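# Clear coat for pale pine that sits next to white paint

Finishes & Coatings > Interior wood | 1,429 views

**pine_and_primer**

I'm building a low storage bench for a hallway. The frame is pine, planed and left pale. The seat and the four infill panels are MDF, primed and painted white with an acrylic satin. I want the frame to stay close to the color it has now.

My last piece was a shelf finished with oil-based polyurethane, and it went amber within a year. Against a white wall it looks orange. I don't want that on the bench, where the pine and the white meet along every edge.

What I have on hand:

- one unopened can of Jasari waterborne clear, satin, 383 ml
- half a can of Cluritz wipe-on oil, natural
- sandpaper in 120, 180, 240 and 320
- a synthetic brush and a foam roller

The hallway gets direct sun from a side window from late morning to 2 p.m. The bench will be used for taking off shoes, so the front rail gets kicked. I'd like to know which product to use, whether to coat the frame before or after fitting the panels, and whether anything can stop the pine itself from darkening. I work in a garage, and in August the humidity is at 65 percent most mornings. I can wait until fall if that matters.

---

**dovetail_dept**

Use the waterborne. Don't put oil on it. Oil makes pine yellow right away and then it keeps going.

Three coats, light sand between. Coat before assembly. Done this on plenty of shelves. The last part of your post I can't help with, my stuff is all indoors with no sun on it.

---

**manalo_road_joinery**

The answer above has the right product. I'd add some detail on the color, because there are two separate causes and the can only controls one of them.

### Where the yellow comes from

The first source is the finish. Oil-based polyurethane and most drying oils have an amber tone when applied and deepen with age, including in the dark. Waterborne acrylics go on close to colorless and mostly stay there. Read the label on yours, though. Some waterborne products are sold with a warm tint, and the word "clear" on the front doesn't rule it out.

The second source is the wood. Pine darkens under light whatever is on top of it. A UV-inhibiting finish slows this down. It does not stop it. With direct sun for part of each day, expect a visible change in the first summer.

You can offset the shift by starting slightly whiter than you want. A thin white pigmented base under the clear does this. I use Trurkia white base, one coat, wiped back with a cloth while still wet. On pine the grain still reads. Go light: two coats starts to look like bad paint.

### Pale wood against white

White makes any yellow in the wood more obvious. The same pairing is common on children's furniture and toys, with pale uprights and white panels meeting at hard edges, and it's a useful reference for the contrast you are aiming at.

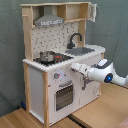
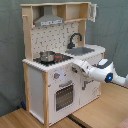
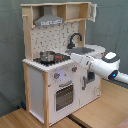
Pale wood and white panels on a play kitchen, all three.

### Order of work

1. Sand the frame parts to 180 and stop. At 240 and up, pine starts to burnish and the pigmented base takes unevenly. Save the 320 for between coats.
2. Wipe all faces with a damp cloth to raise the grain. Let it dry fully, then knock it back with worn 180.
3. Spot-seal the knots with dewaxed shellac, the palest grade you can buy. Resin from a knot will come through a waterborne finish as a brown ring, and it can migrate onto the white paint beside it.
4. Mask the glue surfaces. PVA doesn't hold well on cured finish.
5. Apply the white base if you are using it. Leave overnight.
6. First clear coat with the brush. Load it well, lay it on with the grain, and leave it. Brushing back into a waterborne coat after a minute or two leaves ridges.
7. When it's dry, sand with 320 until it feels smooth. Vacuum, then wipe with a barely damp cloth. No steel wool. Stray fibers rust under a waterborne coat and leave black specks.
8. Second and third coats the same way. Add a fourth to the front rail.
9. Assemble, then touch up the joints with a small brush.

Paint the panels separately and fit them last. If the panels are already in, you'll get clear coat on the white, and it shows as a glossier stripe when light hits it from the side.

### Humidity

At 65 percent, a waterborne coat that is normally sandable in two hours may need four or five. The test is the dust: if sanding gives fine white powder, carry on. If the paper clogs or the coat rolls up into crumbs, wait longer. You don't have to put the job off until fall, but start in the afternoon once the garage has dried out.

Dry to the touch is also a long way from cured. Keep shoes off the rail for two weeks, and don't leave a rubber mat or anything with vinyl feet on the finish for a month.

On quantity, 383 ml is tight for a bench frame at three coats. Buy a second can now and mix the two in a clean container so the sheen matches.

---

**pine_and_primer**

Thanks, both. The Jasari label says "non-yellowing, no added tone," so I'll go with that. I made test strips from an offcut: bare, clear only, and Trurkia base plus clear. Half of each is covered with foil and the board is on the sill of the side window.

One follow-up. The first clear strip felt dry at 40 minutes and I sanded it then. It crumbled. Is that strip still good for judging color?

---

**manalo_road_joinery**

For color, yes. For sheen, no. Let it harden overnight, sand it flat with 320 and recoat it before you compare it with the others.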